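Search this site Go
Home | News | Builds | Tool Library | Membership | Contact

Bin-picking cell at Cismont shared workshop moves to mixed-part trials

22/04/2018 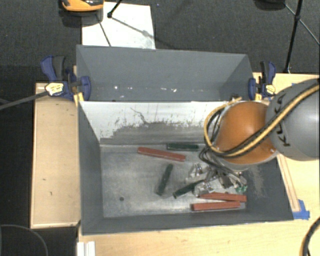

Members of the Cismont shared workshop have begun mixed-part trials on a bin-picking cell built around a KUKA arm, with red and dark green bars as the test parts. The task is to lift one bar at a time from a metal bin, in whatever orientation it has come to rest, and release it at a defined pose.

The build is led by Ivar Eide, who handles the mechanical side, and Bendik Bråten, who wrote the motion and grasp-planning code. Work on the gripper started last winter. The controller software, which the pair call Mevum, runs on a second-hand desktop PC and sends joint targets to the arm over a wired link.

The bins are held to the wooden worktop with bar clamps. Eide said a bolted fixture was drawn up and then dropped, as the bin position is still being changed between test sets. Each move requires a new calibration of the bin frame, a procedure that takes 3 minutes with the current script.

Grasp candidates are ranked by clearance to the bin walls first and by bar angle second. Bars lying parallel to a wall and close to it remain the most difficult case. The fingers need room on both sides of the part, and the sloped walls reduce the usable depth near the floor of the bin. Bråten has added a nudge move that pushes such bars toward the middle before a second attempt is made.

The first full test set consisted of 224 attempts with single-colour loads. Of the attempts that failed, 48 were logged as wall-clearance rejections, in which the planner declined to move. The remaining failures were slips during lift. Finger pads of a softer rubber have been ordered from Magnusson, the local supplier, and will be fitted before the next set.

Cable routing is also under review. The present arrangement leaves the cables looped around the wrist, which limits rotation of the last axis in one direction. Eide intends to shorten the run and has sketched a bracket that would be printed at the workshop.

Arm speed is capped in software for all trials, and the cell is operated only with a trained member at the stop button. Members wishing to use the adjacent bench on test evenings should check the booking sheet.

A further set of 100 attempts with mixed colours is planned for May. Logs and the planner source will be placed on the workshop's Evow server once the set has been completed. Drawings for the fingers are available now on request at the front desk.

Contact us | © 2018 Cismont Shared Workshop | Back to top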